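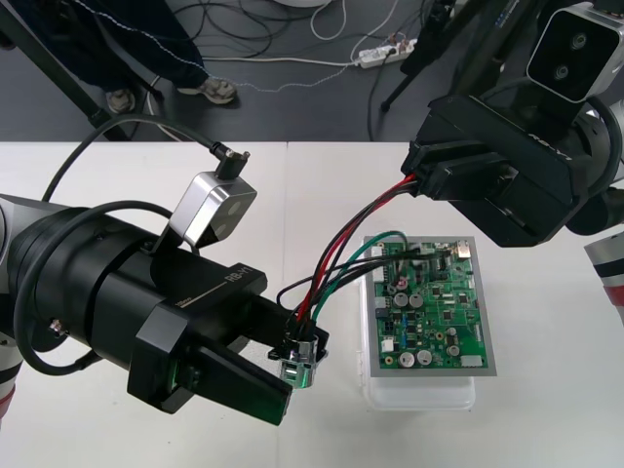 Red, black and green wires running between a metal-bodied connector and a black plastic one.

Wire-to-board connector

A wire-to-board connector is a two-part electrical fitting that joins loose wires to a printed circuit board. One part, the header, is soldered to the board. The other, usually called the housing or plug, is fixed to the ends of the wires and pushed on to the header by hand or by tool. The joint can be taken apart again without heat, so a board can be removed from a machine, tested on a bench and put back with its wiring unchanged.

Connectors of this kind are found in power supplies, washing machines, printers, heating controls, cars and most other equipment in which a board has to be joined to something that is not on the board. They differ from board-to-board connectors, which join two circuit boards directly, and from wire-to-wire connectors, which join two cables with no board involved.

Names

Usage is not settled. In workshops the whole joint is often called a plug and socket, although the part with the pins is commonly the one on the board. Makers' catalogues tend to prefer "header" for the board side and "housing" or "receptacle" for the wire side. The small metal contacts inside the housing are called terminals or crimps. A set of wires cut to length and fitted with housings at one or both ends is a wiring harness, or in British workshops often a loom.

Parts

The header consists of a row or block of metal pins held in a plastic base. The pins pass through the base and are either soldered into holes in the board or fixed to flat pads on its surface. Many headers have a plastic wall, called a shroud, around the pins. The shroud guides the housing into place and protects the pins from being bent.

The housing is a plastic block with one cavity for each wire. A terminal is crimped to the stripped end of the wire and pushed into the cavity from behind until a small metal or plastic tongue springs out and holds it. Cavities may be left empty when a circuit does not need them. On larger housings a latch on one side hooks over a lip on the header, and has to be pressed before the two halves will part.

The number of ways, or positions, is the number of separate circuits the connector can carry. A 2-way connector is common for a fan, a battery or a simple power feed, and a 12-way connector may carry several signals together with their return wires. The distance between the centres of neighbouring pins is the pitch. Two connectors with the same number of ways but different pitches will not fit each other, though the difference can be hard to see without a gauge.

Keying and polarity

Most housings are shaped so that they go on one way round only. This is called keying or polarisation. It may be done with a rib on one side, a chamfered corner, a missing pin or an uneven arrangement of cavities. Plain pin headers without a shroud have no keying, and the board is usually marked to show pin one, either with a number, a small triangle or a square solder pad.

Printed lettering on the board, known as silkscreen, gives further help. Power inputs in particular tend to be labelled with their voltage. Wire colour is a weaker guide. Red for positive and black for negative is a widespread habit in low-voltage direct current wiring, but it is not followed by every manufacturer, and it does not apply to mains wiring.

Fitting

The housing is held by its body, squared up with the header and pushed straight down or straight in along the line of the pins. Rocking it from side to side can spread the contacts or crack the solder joints underneath. Where there is a latch, it should click. Where there is none, the fitter checks that the housing has gone fully home against the base.

The board needs to be supported during fitting, as the force is passed through the header into the board. A board which bends under the push may suffer cracked solder joints or damaged ceramic parts some way from the connector itself. In production work the board is normally held on a plate or fixture, often by its mounting holes, with the connector edge left clear. 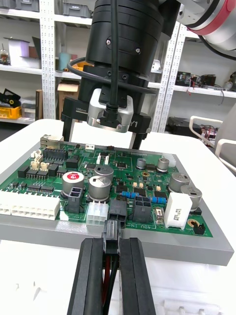
According to Yasaman Shojaei, the order in which plugs are fitted deserves as much care as the push itself. She advises beginning with the connectors that have tall parts close behind them, while there is still room for fingers, and leaving the outer edge until last, "or you end up working over the top of your own loom". Her bench notes also recommend fitting the power input after every signal connector, so that a board cannot be switched on half wired.

Others put the power lead on first. Shahab Khosravi, in the Hutchins workshop handbook, argues that the power connector is usually the stiffest and should be dealt with before there are thinner wires in the way. The supply is to be isolated in either case.

Removal

A latched housing is released by pressing the latch and pulling on the plastic body. Pulling on the wires can drag a terminal out of its cavity or break strands inside the crimp, and the damage may not show from outside. Small unlatched housings can be eased off with a flat plastic tool, lifted a little at each end in turn.

A single terminal can be taken out of a housing with a thin extraction tool that presses the tongue back. Terminals removed in this way are sometimes reused, but the tongue has to be bent out again first and will not always hold as well.

Common faults

A housing that is not pushed fully home may work at first and fail later, when vibration or the movement of the wires lifts it further. Faults that come and go are often traced to this. Other causes are:

Terminals pushed back. The tongue has not caught in the housing, and the terminal slides backwards when it meets the pin.
Bent pins. Usually the result of a housing offered up at an angle.
Offset fitting. On an unshrouded header the housing is placed one pin along, leaving a pin bare at one end.
Heating. A loose or worn contact has a higher resistance, and on a heavily loaded circuit the plastic may turn brown or soften.
Strain. The wires are too short or are tied too tightly, and pull on the housing at all times.

In an inspection of 2,020 fitted housings at the Adska repair works, 1,973 were found fully home on first checking. The remainder were reseated, and no header was replaced. The works had changed to latched housings on its power leads before the inspection — an earlier check on the unlatched type had not been recorded in the same way, and the two cannot be compared.

Proprietary types

Most ranges are made to a maker's own dimensions, although popular patterns are widely copied. The Gellirex range uses a side latch and a coloured insert that can only be closed when every terminal is in its proper place. Revitz housings have no latch and rely on friction, and are meant for equipment that is opened often. The two look alike from the front but differ slightly in pitch. Forcing one on to the other's header will splay the outer contacts. 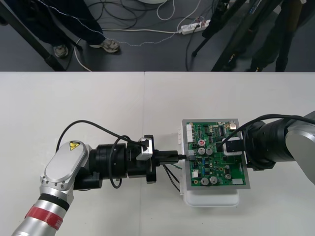
A black connector plug at a socket on the left edge of a green circuit board, with thin black and green wires trailing from it.

See also

Crimping
Pin header
Printed circuit board
Strain relief
Wiring loom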